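Long thread on a fault that ate most of my June. I'm writing it up while I still remember the order things went wrong in, and partly because two people have asked me and I gave each of them a slightly different version.

We train pick-up tasks in simulation on Stesell before anything gets near the real arms. One task is a candlestick on a side table: arm comes in, fingers go either side of the stem, close, lift. It's one of the easy ones. I'd stopped watching it, which is on me.

The overnight run finished with 1,666 attempts and a success rate so pretty I sent it to my boss before breakfast. (Please learn from this.)

Ikechukwu Igwe was looking for a nice clip for a talk and messaged me to ask why the candlestick was still on the table during a "successful" lift. I told him he'd probably opened the wrong file. He had not opened the wrong file. 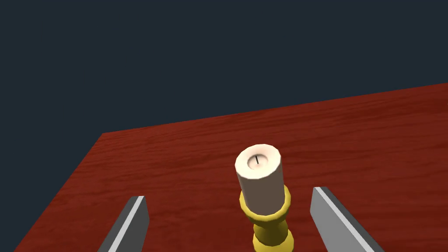 So I sat down with a big mug of tea and watched replays until my eyes hurt. In 39 of them the arm went up, the candlestick stayed put, and the log said lifted. Every one of those had been counted as a win, and the policy had been learning from them for who knows how long.

My first theory was friction. A smooth, shiny holder with a round profile, fingers sliding off the bulge – it sounded so sensible that I spent 2 whole days turning friction up and down like a radio dial. It changed nothing, except that at one setting the candlestick shot off the table like a champagne cork. I did enjoy that.

Second theory was the wrist camera lagging behind the arm. Zerouali (our logging tool, for those who haven't had the pleasure) stamps frames on its own clock, and I've been suspicious of it for ages. I owe it an apology. The stamps were fine.

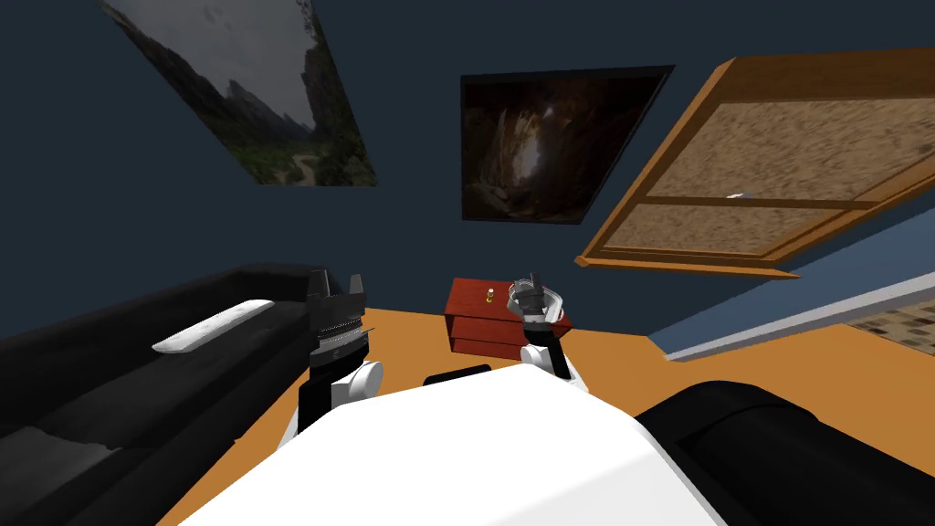
Robot's-eye view of the room, both arms up, red cabinet straight ahead.

The real culprit was the success check. It was supposed to measure how high the object had risen above the tabletop. After a refactor it was measuring the gripper's height instead, as long as the fingers had been told to close. Told to close! It never asked if they had touched anything.

The fix was 9 lines. It now wants contact on both fingers, and it reads the object's own height and has to see it stay up for a moment before it says yes. I reran the lot and the success rate came down to something I'd describe as humble.

The part that still bothers me is the safety side. Our Bitari setup on the real bench uses that same flag to decide when it may swing the arm across to the drop-off. A "yes" with nothing secure in the fingers could mean a heavy object half gripped and then flung. We've locked that move out until the bench check is rewritten too.

Omen, the older task set, has its own copy of the check and I haven't gone through it yet. If you're using it, please watch some replays of your successes as well as your failures. I only ever looked at the failures – they seemed like the ones that needed me.

Thank you to Ikechukwu, who did get his clip in the end. He picked the champagne cork one.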